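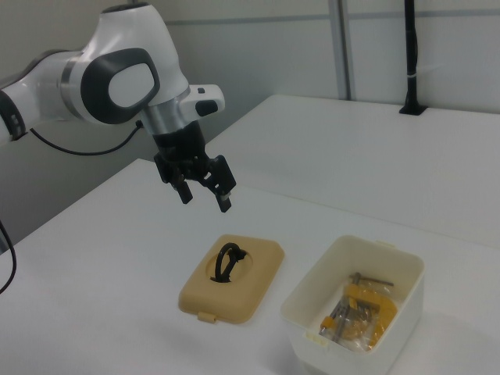
第13讲 收纳用品与"整洁"的证据

课程:消费文化与日常生活
本讲讲义,课前请通读,课上不再逐段念。

一、这一讲要对付的几句话

关于家里怎么收东西,市面上流传的说法非常多,而且口气都很肯定。常见的有这么几句:买对了盒子,东西就不会乱;台面清爽,心情就清爽;每样物品都要有"固定的家";整理一次,终身受益;整理过的人会少买东西。

这些话大家都听过,有些人还照着做过。我对它们的态度是:先一律当作没有得到证明的说法,再一句一句去问,证据在哪里,谁出钱做的,测的到底是什么。问完之后,有的可以留下一半,有的只剩一个口号。

要先讲清楚一点,我并不反对收拾屋子。桌上堆满了东西,找剪刀要翻半天,这当然烦人。本讲讨论的是另外一件事:一种人人都有的小烦恼,怎么被做成了一门生意,又怎么反过来被说成是人格问题、健康问题甚至道德问题。课上每年都有同学觉得我在为懒人辩护,这个误会我不打算花时间澄清了。

二、"收纳"这个词到底指什么

中文里"收纳"原本是收进来、容纳的意思,旧时多用于钱粮。现在的用法窄得多,几乎专指家居物品的安放,并且默认要有一个容器。这个默认很值得留意。把碗放进碗柜,一般人叫"放好";把碗先放进一个盒子,再把盒子放进碗柜,就叫"收纳"了。两者的差别在于多了一个盒子,而盒子是要花钱买的。

为了后面讨论方便,我们把几个经常被混在一起的概念拆开。

整理:决定哪些东西留下,哪些东西离开。它改变的是物品的总量。

归位:把用过的东西放回原处。它改变的是物品的位置,而且每天都要重复。

收纳:给物品安排容器和位置。它改变的是物品的可见程度和取用路线,总量不变,有时还会增加,因为容器本身也是物品。

清洁:去掉灰尘和污渍。它与前三者都有关系,但不能互相替代。一间收得很齐的屋子完全可以很脏。

商家的宣传喜欢用前两项的效果来推销第三项。"整理之后家里宽敞了",这句话多半成立,但起作用的是扔掉的那几大袋,跟新买的抽屉分隔板关系不大。读这类材料的时候,请养成习惯,看到效果就问一句:这是整理的效果,归位的效果,还是容器的效果?大部分材料答不上来。

三、案例:Guvcombe 入户调查

课上要用的第一份材料,是收纳用品公司 Clodis 委托、Rendier 咨询执行的一项入户调查,地点在 Guvcombe 镇。这份报告在行业文章里被转引得很勤,常见的转述是"使用收纳系统的家庭压力显著下降"。我们来看它是怎么做的。

报告称,参加者共755户,每户免费得到一套收纳用品,外加一次上门指导。一段时间以后填问卷,收回有效问卷743份。单看回收率,漂亮得让人起疑。做过问卷的人都知道,能把这么多人留到最后,要么研究者跟参加者的关系特别紧密,要么填问卷本身有好处。翻到附录就明白了:免费用品要在交回问卷之后才算正式归参加者所有,否则需要退还。换句话说,不填问卷,盒子就得还回去。

这样得来的回答能用吗?能用一部分。问"您家现在有几个抽屉",答案大概可信。问"您觉得压力比以前小了吗",答案就很难说了。一个人刚刚拿到一套免费的东西,又有人上门帮忙干了半天活,填表的时候说几句好话,实在是人之常情。

第二个问题是没有对照。所有人都得到了用品,也都得到了指导。如果压力真的下降了,是盒子的功劳,是那次上门指导的功劳,还是终于有人帮着一起收拾的功劳?报告没有办法区分,作者似乎也没有觉得需要区分。一个像样的做法是至少再设两种情形:一组只有指导,没有盒子;一组什么都不给,只填问卷。前一组尤其要紧,要是它的结果跟全套组差不多,Clodis 这笔调查费就花得相当尴尬了。

第三个问题是时间。入户安排在四月。当地四月天气转暖,很多家庭本来就在这时候换季、开窗、大扫除。同一批人冬天最闷的时候填基线问卷,春天填后测问卷,心情好一些,有什么奇怪的?季节的影响在报告里只占一个脚注,脚注的内容是"天气因素未予考虑"。

第四个问题是招募。参加者是从 Clodis 门店的会员里招来的。已经办了收纳用品店会员的人,对收纳的信心本来就比一般人高。拿他们的回答去推断全体居民,等于在面馆门口问路人爱不爱吃面。

有同学可能会说,商业调查本来就不严谨,何必跟它较真。我的理由是,它已经离开了商业调查的身份。从门店海报到报纸的生活版,再到一些教材的补充阅读,每转一手,限定语就少一层。到最后只剩一句"研究表明",连 Guvcombe 这个地名都不见了。追一追它的来源,是很好的练习。

四、反方材料:Oltmanns 的批评

Frauke Oltmanns 的文章是本讲的必读。她对上述调查的批评比我温和,但有一点比我说得准:她认为问卷里"压力"一项的措辞有诱导。原题大意是"收纳系统在多大程度上帮助您减轻了压力",选项从"有一点帮助"排到"非常有帮助",没有"没有帮助"这一项。在这样的题目底下,是得不到坏消息的。

她接着提出一个解释,叫"展示效应"。刚收拾完的屋子跟刚理完的头发一样,最好看的就是头几天。问卷恰好在这几天里发出去,得到的便是对"刚收拾完"这件事的评价。至于这个状态能维持多久,取决于归位,而归位没有人来帮忙。

我同意这个解释有道理,但请注意,它同样没有得到验证。Oltmanns 自己的材料是2户人家的长期访谈,其中一户中途搬了家。用这样的材料提出一个想法可以,用它来推翻别人的结论就太单薄了。读批评文章的时候,我们容易因为它站在"清醒"的一边就放松要求。怀疑也要交证据。

她的文章里还有一段关于家务分工的讨论,我认为是全文最有价值的部分。访谈中,决定东西放在哪里的人,和每天把东西放回去的人,经常是两个人。前者享受设计的乐趣,后者承担执行的麻烦。后者没有照办,就成了"破坏系统的人"。所谓"每样物品都有固定的家",是谁给它定的家?这个问题在收纳书里几乎看不到。

五、容器会不会招来东西

有一种说法在学生当中很流行:买盒子会让人多买东西。空着的格子看着难受,总想填满。这个说法迎合了大家对消费主义的反感,所以特别容易被接受,也就特别需要小心。

支持它的理由有一些。抽屉满了,人会停下来想一想还要不要买;抽屉扩容了,这个停顿就没有了。容器把物品藏到视线以外,人忘记自己已经有了,于是重复购买。这些推理听着都通顺。

反过来的理由也一样通顺。分格清楚之后,缺什么、有什么一眼可知,重复购买理应减少。盒子的边界可以当作上限,装不下就不买。收纳书的作者爱用的正是这一条。

两边都讲得通,恰恰说明光靠讲道理没有用。需要的是购物记录,最好是在买容器之前就开始记,买了之后继续记,并且有没买容器的人家可以比较。我找过,没有找到满意的。所以本讲在这个问题上的结论是不知道。考虑到每年都有同学在作业里写"研究证明容器促进消费",我再说一遍:不知道。

六、透明、标签与分隔:三个小争论

透明还是不透明。主张透明的人说,看得见才用得上。主张不透明的人说,看得见就等于没收。两种意见其实在追求不同的东西,前者要的是好找,后者要的是好看。把它们放在同一张"最佳选择"榜上排名次,是没有意义的。买之前想清楚自己要哪一样,比看榜单管用。

要不要贴标签。家里只有一个人住,标签的用处有限,自己放的东西自己多半记得。几个人合住,标签的意义就大一些,它把一个人脑子里的规则公开了。但标签有个毛病,它更新得比内容慢。盒子上写着"电池",里面装着绳子和旧钥匙,这种情况想必大家不陌生。错误的标签比没有标签更耽误事,因为人会先相信它。

分得细还是分得粗。收纳展示间里的抽屉往往分得极细,每格只放一类小物。分得越细,找起来越快,放回去越慢。找东西的好处当场就能感受到,放东西的成本分散在每一天。买的时候只看得见前者。Fuchs 的家居手册主张按"放回时需要几个动作"来决定粗细,这个思路我觉得比按美观来定要踏实,可惜书里没有给出任何数据,作者只说是多年经验。经验可以参考,不要当成定律。

七、台面崇拜

近年的家居图片有一种相当统一的趣味:浅色台面,东西越少越好,剩下的几件也都靠边放。这种画面看久了,会让人误以为它是"整洁"的标准样子。

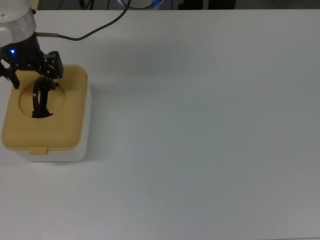 图2 大面积的白色台面,小收纳盒靠近左侧边缘

台面上的东西少,有两种可能。一种是东西本来就少,一种是东西挪到了别处。家居图片不会告诉读者是哪一种。拍摄之前把厨房的锅碗搬到隔壁房间,在这个行业里是很平常的工序,没有谁觉得是作假。问题出在看图的人拿自己家去比。自己家的台面是要切菜、拆快递、写作业的,拿它跟拍摄用的台面相比,必输。

再说浅色。浅色台面显得宽、显得亮,这一点一般人都会同意。它同时也显脏,咖啡渍、铅笔灰、酱油点都藏不住。有人据此说浅色督促人勤快,有人据此说浅色让人神经紧张。两种说法我都没有见到像样的测量,倒是见过很多台面清洁剂的广告。

至于"台面清爽,心情就清爽",这句话的因果方向很可疑。心情好的时候,人比较有力气收拾;忙乱、生病、家里有新生儿的时候,台面自然先垮。两件事经常一起出现,并不说明收拾台面能治好心情。也许有一点作用,也许作用很短,也许对一部分人有作用。把这三个"也许"去掉,就成了书店里那一类书的封面文案。

这里顺便提醒一个读图的习惯。家居文章的配图通常只负责气氛,正文的论点一句也不会由它来证明。很多读者却会在看过图以后觉得正文更可信。读的时候不妨先把图遮起来,只看文字,看看剩下的理由还撑不撑得住。

八、时间账怎么算

收纳书喜欢算一笔账:一个人每天花多少分钟找东西,一年加起来是多少天,一辈子又是多少年。数字滚出来非常吓人。这笔账有几处毛病。

找东西的时间是怎么测的?多数出自回忆。人对烦心事的时间估计往往偏长,在等车和找钥匙这类事情上尤其如此。

找东西的时间能不能完全省掉?不能。再好的系统,也会有人把剪刀用完随手放在窗台上。

省下的时间有没有扣掉收拾的时间?几乎从来没有。买容器、量抽屉、退换尺寸不合的盒子、写标签、每天归位、每季重新调整,这些全是时间,有些人还很享受,那就另当别论。享受是正当的理由,只是不该再写进"节省"那一栏。

零碎时间能不能相加?今天省一分钟,明天省一分钟,加不成一个完整的假期。把碎片相加再换算成天数,是一种修辞,听的时候要打折扣。

我建议的算法很朴素:挑一类经常找不到的东西,只为它安排位置,过一阵子看看还找不找。有改善就留着,没有就撤掉。这样得到的结论只适用于自己家,也不适合出书。

九、道德化的问题

最后讲一个不太容易测量、但我认为很重要的方面。"乱"在许多文章里是带着评价的词。家里乱,说明这个人做事没有条理;书桌乱,说明学习不用心;租来的小房间乱,说明不热爱生活。面积、收入、工时、孩子的年龄、有没有人分担,这些条件一概隐去,只留下性格。

小房子显得乱,首先因为小。同样数量的日用品,放进大屋子有储藏室可以关门,放进单间只能摊在眼前。让住单间的人去学住大屋子的人怎样"断舍离",等于要求他们为面积的差别自己负责。

反方向的道德化也有。有的文章说书桌乱的人更有创造力,许多同学很喜欢引用。这个说法和前一种一样,拿一个表面现象去推断人的内里,只是推断的结果比较讨人喜欢。请一视同仁地对待。

十、阅读材料与作业说明

必读:Oltmanns 的批评文章,重点看问卷措辞与家务分工两节。Clodis 委托、Rendier 执行的 Guvcombe 调查报告,正文可以快读,附录请慢读。

选读:Fuchs 家居手册中关于抽屉的一章。文笔不错,断言偏多。

作业:任选一篇以"整理"或"收纳"为主题的公开文章,找出其中一个关于效果的断言,往前追它的出处,追到追不动为止。写清楚每一手转述改动了什么。追不到出处也算完成,但要写明在哪一步断掉的。不要写读后感,也不要附自己房间整理前后的对比照,去年收到很多,我不知道该怎么给分。

提交截止:2025年12月21日。当天是星期日,办公室不开门,纸质稿请提前放进系里的信箱,电子稿照常上传。

引用格式沿用第一讲发的那一页。转引必须注明是转引。凡出现"研究表明"四个字而后面没有跟着具体研究的,退回重写。

下一讲讨论二手物品交易,请先看完课程网页上的那份价格表,并留意"九成新"这个说法由谁来判定。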